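Irkley Home Repair and Accessible Kitchens Program
Progress report to the Tsao Fund
Jan 30, 2020
Prepared by Chia-jung Lam, program lead

Sorry this is coming in on the day itself. Figures are final except where I say so.

Where we are

Second half of the grant year. Minor repairs are ahead of plan, kitchens are behind. Money is fine overall but sitting in the wrong lines, see budget below. Staffing is stable again now that Ching-wen Wan is back full time on intake.

Minor repairs

385 homes visited since the grant started. Mostly the usual: grab bars, stair rails, door closers that slam, dripping faucets, outlets that have been dead for years. Smoke alarms checked at every visit and replaced where past date. The visit sheet now has a box for it so we stop losing that number.

Wait from first call to first visit has come down a lot since Ching-wen changed how calls get sorted. Used to be one list, oldest first. Now anything involving a fall or no heat goes to the top and gets a call back the same day. The downside is that low priority jobs wait longer and we hear about it. A few people have called the Irkley office more than once over a sticking door. They are not wrong to. Lok-yiu Sin is going to try one day a month for nothing but small stuff, starting with the streets behind the old mill where we have a cluster of them.

Return visits are higher than I'd like. Most are for handrails in the older row houses, where the plaster is soft and the first set of anchors doesn't hold. We have switched to mounting a backing board first. Takes longer, looks a bit clunky, tenants seem OK with it.

Kitchens

This is the part I know you will ask about.

Target for this period was nine kitchens. We finished six. Two more are under way and one household withdrew (moved in with family out of state, nothing to do with us).

Reasons for the delay, in order of how much time they cost:

Permits. The county now wants a separate plumbing sign-off when a sink is lowered, even if the supply line stays put. We found out on the third kitchen. Forms are now filed at the same time as the design, so this shoud not repeat.

Cabinets. Clusoder changed its delivery schedule in the fall and two orders came in with the wrong toe kick height. For a wheelchair user that is the whole point of the cabinet. They replaced both without charge but it ate most of a month. Yu-ting Kong now checks the dimensions against the order before the driver leaves.

Our own scheduling. We booked demolition before materials were in hand on one job and the family went without a working kitchen much longer than we promised. We lent them a hot plate and a small fridge and I went over to apologize in person. New rule - no demolition until everything is in the storeroom.

The finished kitchens are good. I want to say that plainly because the list above reads badly. One woman on Tinico Street is cooking at her own stove again after years of her son bringing dinner over. Another household asked for the microwave to be moved three times before we got it right and now they won't stop sending us pictures of soup. Elīna Bite did the follow-up interviews and the summary is attached separately. Main complaint was drawer pulls, too small to grip. Easy fix, larger ones are on order and we will go back and swap them in the finished homes at no charge to the household.

Design changes this period

Counters: standard height is now set per household after a seated measurement, not from the chart. The chart was off for almost everyone. We are also asking people to try reaching for a full pot at the proposed height before anything gets cut. Sounds obvious. We weren't doing it.

Surfaces: tenants were asked what they wanted to look at every day, which we had never really done. Plain white lost badly. People like pattern, and brown and gray tones came up again and again, partly as they hide crumbs and partly, I think, as they don't look like a clinic. Solid stone is out of our price range for most jobs, so we will look at what laminate can do in those colors. Edges to be rounded in all cases.

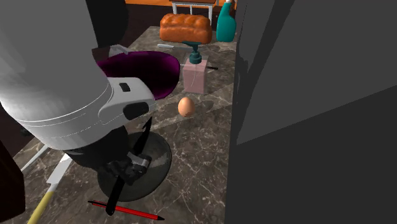 Rendering: marble countertop, mottled brown and gray with pale veins.

Lighting: under-cabinet strips added to the standard package. Cheap, and the single most liked item in Elīna's interviews. Switch goes at the front edge so nobody has to reach over a burner.

Budget

Minor repairs overspent on materials, mostly the backing boards and smoke alarms. Kitchens underspent, for the plain reason that we built fewer of them. I am asking to move $3,000 from kitchen labor to repair materials. No change to the total. Yu-ting can send the ledger lines if you want them, just say.

One thing not yet in the numbers: the van. Transmission is going. We have one quote and are waiting on a second. If it comes to more than we can cover from reserves I will write separately instead of burying it in a report.

Staffing and training

Both crew leads finished the lead-safe refresher. Lok-yiu is the main contact for the county inspectors now, which has helped, they like getting the same voice on the phone. We still need a licensed plumber more than one day a week and have not found one at the rate we can pay. Leads welcome.

Next period

Finish the two open kitchens. Start the next three, all with permits filed already. Swap drawer pulls. Try the small jobs day and see if the complaints drop. Get the intake form translated properly - the current version was done in a hurry and Ching-wen says parts of it make no sense.

Site visit: you mentioned May. That works for us, later in the month is better if you want to see a finished kitchen with someone cooking in it. Two households have already said yes to visitors. Please keep the group small, the row houses are narrow and one of the tenants has a dog who does not care for strangers.

What I need from you: a yes or no on the $3,000 transfer, adn a date for the visit. Everything else can wait.

Chia-jung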